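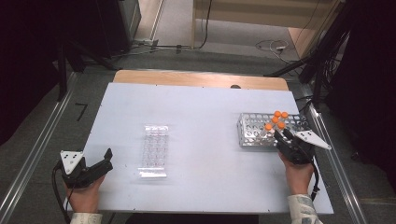 One reader wrote in after my last gear roundup to say that no stadium seat on earth is worth $88, and that a folded towel got him through two decades of bleachers just fine. I respect the towel. I have also sat on the towel, through a double-overtime playoff game in sleet, and my lower back has filed a grievance.

So I bought the Pernley. Eighty-eight bucks plus tax, padded, with a backrest and two hooks that grab the bench underneath. The tag says it holds 322 pounds, which covers me, a parka and whatever I buy at halftime.

I ordered it in June, when every team is still undefeated, and broke it in at our summer league's seven-on-seven games. The cushion is good. By the fourth quarter I could still feel both legs, a personal first. The backrest reclines three clicks, and the third puts you in the lap of the fan in row 12, so use two.

Complaints: the hooks squeal on aluminum loud enough to draw a false start. The cup holder fits a can but not the souvenir cup they sell at the concession stand, the only cup they sell. And the shoulder strap comes undone on stairs. Our place has 100 of them to the upper deck and I chased the thing down a good many.

The Kimik is cheaper and lighter, but the padding quits by the second quarter, much like our offensive line. Skip it.

Four stars for the Pernley. Check your stadium's bag rules first, as some gates won't let in a seat with zippered pockets.

Posted 7/11/19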